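Home | Topics | A–Z | Methods | Contributors | Help

Print this article | E-mail this article

Grendance method

By Nabil Nseir. Last revised in July

The Grendance method is a procedure for teaching a robot arm to pick mixed objects out of a bin without being given models of those objects beforehand. It was put forward by Vinzenz Eberhard and a small group working under the project name Panus, and it takes its name from the software in which it was first written. Supporters describe it as a general answer to cluttered picking. The published evidence supports a narrower claim, and several of the stronger statements made for the method rest on a single set of trials.

Background

Picking one known part from a tray is an old and largely settled problem. Picking from a heap of unlike things is harder. Objects hide one another, shiny surfaces confuse depth sensors, and a grasp that looks sound from overhead may fail when the fingers meet a neighboring item on the way down. Most earlier systems dealt with this by training on very large numbers of attempted grasps, either in simulation or on real arms left running for long periods.

Eberhard's group argued that much of this effort was wasted. In their view a system spends most of its training on easy grasps it has already learned, and very little on the awkward ones. The Grendance method tries to correct the balance by scoring each candidate grasp twice, once for expected success and once for how unsure the system is about that figure. During training the arm is sent to the doubtful grasps more often than the promising ones. In ordinary use the second score is supposed to be ignored, although the released code keeps a small share of it by default, a detail missing from the main report and found only in the settings file.

Procedure

A training run begins with a bin filled by hand. The arm attempts a grasp, lifts, and records whether anything is held. If an object is held, it is dropped back from a low height so that the heap changes shape. After 20 attempts the bin is stirred by a person and the cycle starts again. 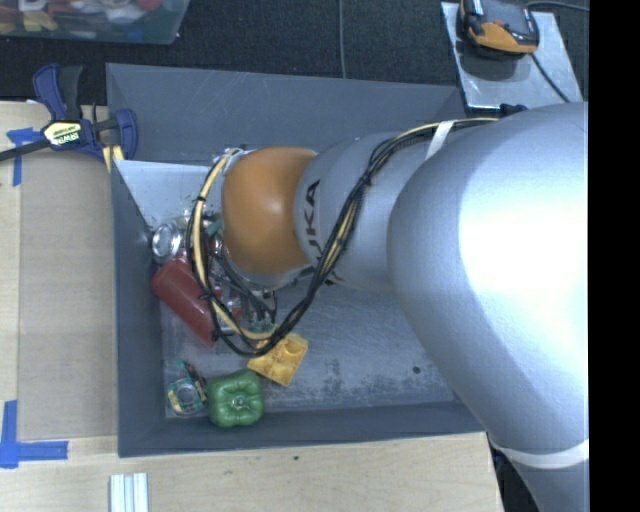 Stirring matters more than the report admits. A heap that has been worked over by a gripper tends to spread and flatten, and flat heaps are easier to pick from. How often the bin is stirred, and how thoroughly, can shift the success rate as much as a change in the learning rule. The instructions say only that the contents should be "well mixed," and different operators can be expected to read that differently.

Reported results

The main report gives a success rate of 80 percent on objects the system had not met in training. The test set held 18 objects. This is a small number on which to base a claim about objects in general, and the report does not say how they were chosen or whether any were left out. Failures are not broken down by object, so a reader cannot tell whether they were spread evenly or came mostly from a few difficult shapes.

A success was counted whenever the gripper left the bin holding something. It did not have to be the object aimed at, and lifting 2 objects together also counted. By the standards of a warehouse, where the right item must reach the right box, both would be errors.

Attempts at repetition

The firm Tratico ran the released code on its own arm and got a clearly lower rate, which it put down to a different gripper. Eberhard replied that the second score had been wrongly scaled for the new hardware. Both explanations are possible. Neither was tested, and Tratico did not release its logs.

A later study by Ağca compared the method with a plain version that chose its training grasps at random. The plain version learned more slowly at first but ended at nearly the same level. If that result holds, the method saves training time and does little for final skill. Ağca's heaps were shallower than those used by Panus, however, and the comparison has not been made on deep ones.

Assessment

The idea of spending training effort on uncertain cases is older than the method and is not in serious dispute. What remains open is whether this form of it brings a gain that survives a change of arm, gripper or operator. No trial so far has varied these one at a time.

See also: Bin picking; Grasp planning; Active learning; Depth sensing

Print this article | E-mail this article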